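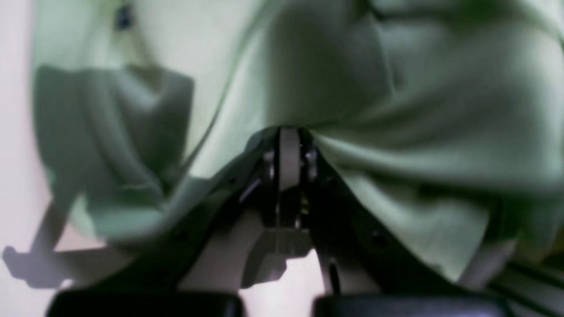 I have owned the same set of bedsheets for 16 years, and I would like to say a few words in favor of ironing them.

I know how that sounds. My sister thinks I've lost it. My neighbor Mateja Georgiev came by in December to borrow a cake pan, saw the board up in the living room with a fitted sheet hanging off both ends, and asked if somebody was coming to stay. No one was coming to stay. It was four in the afternoon and I was ironing for me!

Somewhere along the line we all agreed that ironing was a waste of a life. I blame the tumble dryer a little and the magazines a lot. Every article about "getting your time back" starts by telling you to stop ironing – as if the 43 minutes you save are going to be spent learning the cello. Mine went to my phone. I quit ironing for most of my thirties and I can't name one thing I did with the extra hours.

What got me started again was a summer in Vedbridge, renting a room over Baudry, the old dry goods store on the main street. My landlady was Josiane Lefèvre, and she ironed everything. Pillowcases, dish towels, the cloth that went under the bread. She did it standing at the back window with the radio on, and she would not be hurried. I got into bed that first night and the sheets were flat and cool and smelled faintly of starch, and I lay there thinking, well, this is ridiculous, why did I ever give this up?

So now I do it too. I pull things off the line while they're a touch damp, I fold the big ones in half (nobody needs a perfect middle), and I put on something long to listen to. I get through 7 pillowcases before my tea is cold. The fitted sheet I do badly. I do the top edge, the part you see, and I ball up the rest and shove it in the closet like everybody else.

My friend Shafiq Jayawardena says this is all nostalgia and a high electric bill. He may be right about the bill. He also wears linen shirts that look like they've been slept in by a dog, so I take his views on cloth with some salt. His other point, that it used to be women who got stuck with all this, is a fair one and I don't have a clever answer. If somebody had made me do it, I'd hate it. I'd hate baking too, on those terms.

But nobody is making me, and that's why I can stand there with a hot iron and a wrinkled pillowcase and be perfectly happy. Try it with one. Just the one you sleep on. If you feel nothing, fine, put the board away and go learn the cello.

Search this site Enter keywords Go

Contact | © Gremcombe Letters | Back to top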